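Bench notebook, Coughlan workshop, Detstead
August, started after lunch, finished 5:40 p.m.

Bottle racks and clamshells for the Destell lunch counter

Big day for the racks! The clear acrylic ones are on the table with bottles in them and I am much happier than I was at the end of July, when we had the bottles standing upright in a tray and everybody (me included) kept saying it was fine.

It was a tray of bottles. You looked down on it and saw a lot of caps, and the front row hid everything behind. Now the bottles lean back in their slots and you get the labels, even from a stool. Arnel came past with his coffee and read one out loud from the far side of the room, then went back to what he was doing. I'm counting that as a review.

Notes while I remember them.

Sorting. One kind to a row, three deep, reds together, yellows together, pinks together. We tried it mixed first, with one of each in every row, because Jacqueline thought it would look livelier. It did look livelier! It also meant that as soon as you took two or three out you had no idea what was missing. By rows you can tell from across the table which kind is running low. Jacqueline agreed after ten minutes of refilling it the other way, and she was the one who moved them back.

Color order. Red, yellow, pink-capped white. I tried yellow on the outside and it was all right, but red next to yellow and then the pale ones last is the order I keep going back to. The yellows are the prettiest by a mile, you can see the drink through the plastic. If Destell wants one kind to sell more than the others I'd tell them to put it beside the yellows and let them do the work.

Slots. The bottle drops in and stays put. There's a bit of slack side to side on the narrow ones, enough to let a label turn away from you if you put it in carelessly. Jérémie wants to pad the slot. I'd rather have the next batch cut 2 mm tighter, padding gets grubby and then someone has to clean it. Asked Fonusel whether they can hold that on the same setup. Waiting to hear.

Edges. Fonusel did a lovely job on these. Clear enough that with the bottles in it you mostly see bottles, with a faint line of light here and there. Fingerprints show, of course. Soft cloth and plain water, please, NOT the blue spray under the sink. Quentin did one of the July samples with the blue spray and it went cloudy along one side and it's now holding pencils.
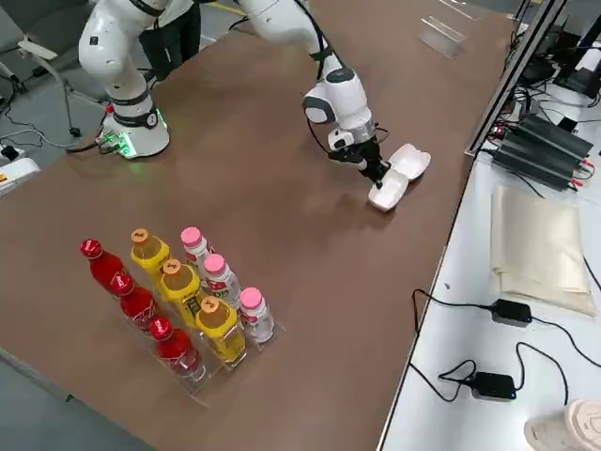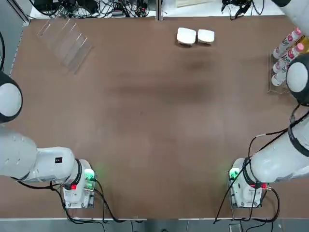

Maëlys Renaud
Counter and packaging bench

Now the boxes. White foam clamshells, the hinged kind, lid and base in one piece. I've been ignoring them for the sake of the racks and that was a mistake, they want as much thought as the bottles do.

A closed one is easy. You can stack it, slide it, pick it up any way you like. Open, it's a different animal. The base sits down and the lid stands up at whatever angle the hinge feels like, so it takes nearly double the table, and it's so light that a sleeve can move it. I spent a good half hour opening and shutting the things and moving them around, trying to find where an open box wants to live while somebody fills it.

Where I've got to: in the middle, with the lid side facing away from whoever is filling. Drinks off to the sides. My first layout had the bottles straight in front, between the person and the boxes, and you were forever reaching over caps. With the racks out at the sides your hands have a clear run to the box and you only go sideways once, at the end, for the drink. Much calmer. Jérémie packed a run of lunches like that (paper napkins standing in for food, we are not monsters) and didn't knock anything over, where the earlier layout had cost us a bottle on the floor and a very long roll under the shelving.

Two sizes of small container at the back is something I want to come back to. Side by side they look nice, a squarer one next to one with a rounder top, but a hand going back there quickly doesn't know the difference. Either we leave a wider gap or we pick one. My vote is pick one. Jacqueline's vote is the gap.

Table top. Keeping the brown. I had my doubts when it came in and was all set to ask for something paler, but white boxes on brown are about as easy to see as anything could be, and so are the pink caps. It does show marks. There's a dark smudgy patch up toward the back that I'd like gone before Destell comes to look. If a damp cloth doesn't shift it, leave it and tell me, please don't go at it with the scouring pad.

Height. Destell has given us 900 mm to the top of their counter. Ours is near enough for trying out reaches but I wouldn't trust it for judging how the labels read to a customer standing on the other side. Need to prop the rack up on the boards and walk around to the front. Arnel is tallest and I am shortest so between us we should cover most of Detstead.

Refilling. This was the part I was dreading and it turned out rather fun. You can lift the rack away empty and load it somewhere with more room, or fill it where it stands from the back slot forward. Filling in place is quicker if the drinks crate is on the same side as the rack. Otherwise you end up carrying bottles across the boxes and we are back to the old problem. So: crate on the rack side, always. I'll write that on the layout sheet in big letters.

Two racks are better than one long one, I think. I had drawn a single long rack on the plan and Quentin talked me out of it. With two you can have one out while the other is being loaded, and you can give a slow seller its own short rack at the end without leaving gaps in the nice full one. A half empty rack looks sad and an empty one looks like glassware, which I hadn't expected and quite like.

Stock. Clamshells come 1,000 to the delivery and I had no idea how much room that is until it was standing in the doorway. They weigh nothing and they fill the world. They've gone on the top shelf over the offcuts for now. Close the bag after you take some, dust finds its way into every single one.

Rack order, if Destell says yes: 8 to begin with, same clear acrylic, tighter slots as above. I'd like Fonusel to round the front corners a little more too. I caught my wrist on one reaching past, no harm done, but a person doing it all through a lunch rush would be cross with us by one o'clock.

Still to do
Measure the slack with each kind of bottle, the pinks and the reds don't sit quite the same and I only checked the yellows properly.
Try the layout left-handed. Jacqueline has offered.
Ask Destell whether the drinks go in chilled, and if so whether anyone minds drips in the slots. Might need a drain hole at the low end.
Try closing the lid one-handed while the other hand goes for the bottle. Jérémie can do it, I can't yet.
Layout sheet, clean copy, with the crate side marked.
Find the bottle that went under the shelving.

5:40, racks wiped down with water, lights off on my side. Quentin has the key.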